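Looking after the two-armed cell at Sametti

Many of you have written in to ask how the packing cell is getting along, and I'm happy to say it is back at work after the longest tune-up we have given it since May. Both grippers came off, the finger pads were swapped, and every one of those little screws at the joints was checked and snugged down again (my wrists are still complaining!). We also rerouted the cables on the right arm, which had been pulling tight whenever the wrist turned all the way over. They now have enough slack to hang in an easy loop - a small change, but it took us the better part of 2 evenings to get it right.

After that came the calibration, which I find oddly restful. You run the arms through 21 set poses, write down the offsets, and go back over any that drifted. Five needed a second pass. Then we put the shoe task back on, as it asks a good deal of both arms at once, and let the cell run well past dark.
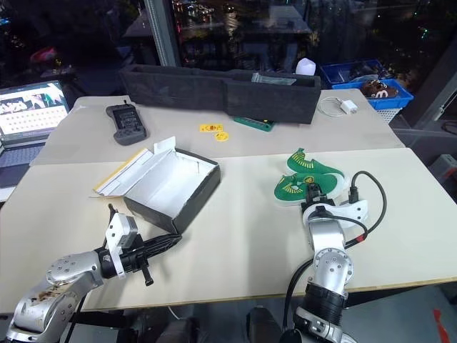
The right arm holding a pair of green sneakers beside the open shoebox, left gripper at the box.

The joint housings could still do with a proper scrub, and that is next on the list. The Navorik folks have asked for our pose sheet, so we'll tidy it up and send it along with the next issue.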